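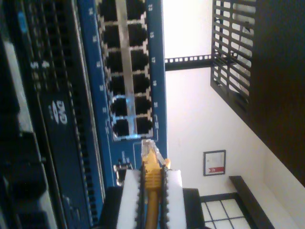

leselwood-homenet

README

Hi! So this is my pile of notes, labels and little scripts for the wired network in my house. I started it as a text file on the desktop, it got out of hand, and in October I finally moved it into a proper repo so I'd stop emailing it to myself. If you're thinking of wiring up an older place you might find some of it useful. If you're one of my relatives trying to get the TV back on, skip to "When it breaks."

What's in the folder

ports.csv is the big one. One line per cable run: port number, room, which wall, cable color, length, and a notes column where I complain.
labels/ has the sheets I print for the wall plates.
check.sh pings everything that ought to be up and prints the ones that aren't.
floorplan.txt is a floor plan drawn in plain characters (it is ugly, I love it, please don't send me a nicer one).
old/ is stuff from the first try. Don't use it. The room names are wrong.

Room names

I name rooms after places so they don't change when the furniture does. Cluson is upstairs at the front, Kornness is the back bedroom that keeps turning into an office, and Sitthichai is the kitchen and everything attached to it, including the pantry. The garage is just "garage" since I ran out of ideas. All lower case in the csv please! check.sh is picky about that and I haven't fixed it.

How the runs went in

Most of the cable goes up the old chimney space, across the attic and down inside the closets. I bought almost 85 yards more than I needed, which felt silly until I redid the kitchen. The longest run is 60 feet, out to the garage, and it's also the one I'd do over. I pulled it on a hot Sunday, got impatient, and bent it way too tight going around a joist. It works fine at the slower speed and drops out at the faster one, so I've got it pinned to the slow one for now.

Stuff I wish I'd done from the start:

Pull two cables every time, even if you only want one. I went back into the attic 4 times for second cables and it was itchy and miserable each time.
Write the number on both ends before you pull. Tape over the ink, or it rubs off on the insulation.
Leave a good loop of slack in the wall box. You will mess up the first jack. I messed up nine.
Take pictures of the open walls with a tape measure in them before the drywall goes back.
Pick one wiring order (I use B) and write it on the inside of the closet door.

Reading ports.csv

The port column matches the number on the panel, and the wall plate has the same number, so port 12 is plate 12 and so on. An empty room column means the run is in the wall but has no jack on it yet. A question mark in the length column means I guessed. "spare" means spare, and "spare??" means I think it's spare but haven't gone up with the tester, so don't unplug it while somebody's on a call.

When it breaks

Is the power light on in the closet? If not, check the strip, the vacuum cleaner gets plugged in there.
Only one room out: swap the short cord at the wall first. It's the cord more often than I'd like to admit.
Everything out: restart the modem, go make a sandwich, then look again.
Still out: run check.sh from the laptop and send me what it says.

To do

Redo the garage run, with a nice wide bend this time.
Jacks for the last two runs in kornness.
Make check.sh quit caring about capital letters.
Work out what "hall L (maybe)" is. I wrote it, I have no memory of it.

License

Do what you like with the scripts. The label sheets are sized for the cheap printer I own, so print one page on plain paper before you burn through a pack of stickers.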